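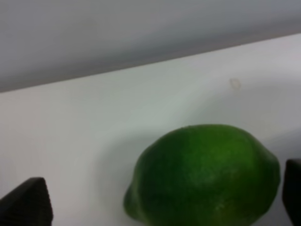

Why not just buy the second gripper now and be done with it, a reader asked under my last post, when you know you'll want it by December anyway? Fair question, and it got me to sit down and redo the whole budget for the Bindelo project.

The short answer is that I don't know I'll want it. Bindelo is a small fruit sorting setup that I'm building in the spare room. I have one arm, one gripper and one wrist camera. The gripper is a two-finger parallel type from Steltside. It was the biggest line on the sheet after the arm, and a second one would eat what I've put aside for everything else.

What I do know I'll need is finger pads. I was pricing them one set at a time, which is a bad way to do it. Zeltance sells them in bags of 11 pairs for 108 dollars, and bought singly they come to a good bit more than that once shipping is added. So one bag goes on the list for this quarter. If they last the way I expect, I won't have to think about pads again until next year.

The next line is the camera. Mine is small and cheap and things get soft when it's close to the fruit. For finding a lime on a white surface it does the job. For grading skin, which is the part I want to get to, I'm less sure. I looked at the Saludo close-focus model and it would fit the same bracket, but it needs a different cable run and I'd have to redo the calibration. I put it down as a maybe and set aside the money for it, but I won't order until I've tried better lighting first. Two small LED bars cost a lot less than a camera.

Limes, for anyone budgeting something like this, are worth a line of their own. I left produce off the first version of the sheet completely. It isn't much per week, but it runs every week, and fruit that has been squeezed a lot of times isn't good for testing anymore. I now buy a bag with the regular groceries and move the cost over at the end of the month.

I also added a line for spares I hope not to use: a fuse, a gripper cable, a set of the little screws that hold the fingers on. I lost a weekend in the spring waiting on a cable.

So the order for now is pads, lights and spares, in that order. The second gripper stays at the bottom of the sheet with a question mark next to it, and I'll look at it again in December.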